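Cherche testeurs pour le kit deux bras Colteo (session de juillet)

Bonjour à toutes et à tous ! Je remets une annonce en ligne, la précédente ayant disparu avec l'ancien site. Chez Colteo, on prépare la sortie du kit Byun, deux bras de table qui apprennent des gestes de cuisine quand on les leur montre, et j'ai besoin de gens pour l'essayer avant tout le monde. Des gens normaux, j'insiste ! Si vous avez déjà programmé un automate, tant mieux pour vous, mais ça ne vous donnera aucun point en plus.

Concrètement, vous venez dans notre local de Rinesano pour 9 demi-journées réparties sur tout le mois de juillet. On vous installe devant un poste, on vous explique les commandes (comptez une petite heure, le manuel est encore un peu brouillon, c'est moi qui l'ai écrit) et ensuite vous guidez les bras : attraper un couvercle, servir dans une assiette, ranger, recommencer. Entre deux essais vous remplissez une fiche, et là je vous demande d'être vaches. Si la pince vous agace, écrivez-le. Si la notice vous perd à la page deux, écrivez-le aussi, je m'en remettrai.

Côté sous : 85 euros par demi-journée, plus le trajet depuis Drelstead si vous venez de là-bas (le car est direct, il s'arrête au bout de la rue). Ceux qui vont au bout de la session pourront acheter le kit avec 400 euros de remise, sans obligation bien sûr.

Ce qu'il me faut de votre côté : avoir 18 ans révolus, pouvoir rester assis puis debout une bonne partie de la matinée, lire le français sans difficulté et cuisiner un minimum chez vous. Gauchers très bienvenus, on en manque cruellement. Les lunettes ne posent aucun problème. Prévoyez des manches courtes ou qui se retroussent.

Le programme change d'une demi-journée à l'autre. Il y a les boissons, la vaisselle, les légumes, et mon module préféré, la vapeur : un bras s'occupe du couvercle en verre, l'autre travaille du côté de l'assiette, et les petits pains attendent dans le panier. C'est celui où on discute le plus des réglages, alors je le garde pour le milieu de la session, quand tout le monde a pris la main.

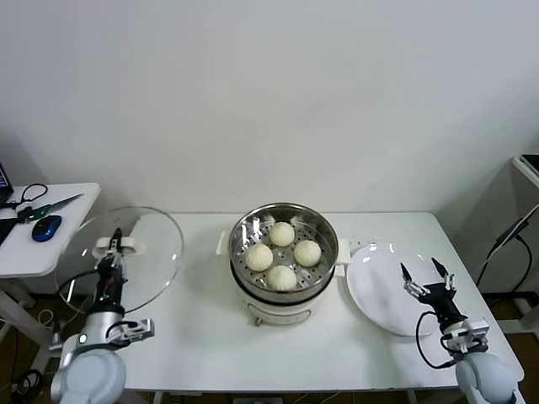 Byun, je l'ai eu entre les mains à la session d'avant et je conseille de s'inscrire, mais demandez le siège réglable dès le premier jour ! Le plus dur pour moi a été de coordonner les deux côtés, j'oubliais toujours une pince pendant que je m'occupais de l'autre. Par contre la fiche est trop longue, presque 105 questions, à la fin je cochais en diagonale.

Message reçu pour la fiche, je l'ai raccourcie. Pour le siège, il suffit de me le signaler en vous inscrivant.

Candidatures jusqu'au 23 janvier par le formulaire du site, avec deux lignes sur ce que vous cuisinez d'habitude et vos disponibilités en juillet. Pas de CV, pas de lettre. Je réponds à tout le monde, parfois tard le soir.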